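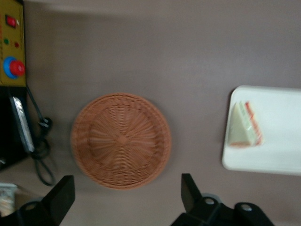 Most of what I wanted from our visit to Sidoma was to hear how they look after the sandwich cell, and Lucimara Seixas, bless her, let us stay with it for most of the morning. She had us begin at the yellow control box, with its red rocker switch and the big red stop button in its blue collar, and we were told very kindly that our hands stayed off the table until she had pressed that button herself. Then came the two black fingers, which she wipes down and checks for play every 450 picks – the counter was at 2,753 when we arrived, so you can imagine how many times she has done it! For checking the grip afterward they keep a round orange woven basket and a sandwich wedge on a white tray, and I did grow rather fond of that basket.

The finger screws get a new dab of threadlocker each September, and Dirceu Dantas showed us the worn pair he had replaced, passing them around so all eight of us could feel the rounded tips. He likes to do the cables the same day, going along each one with his thumb, and he was still telling us about connectors when Iolanda came to call us in for coffee.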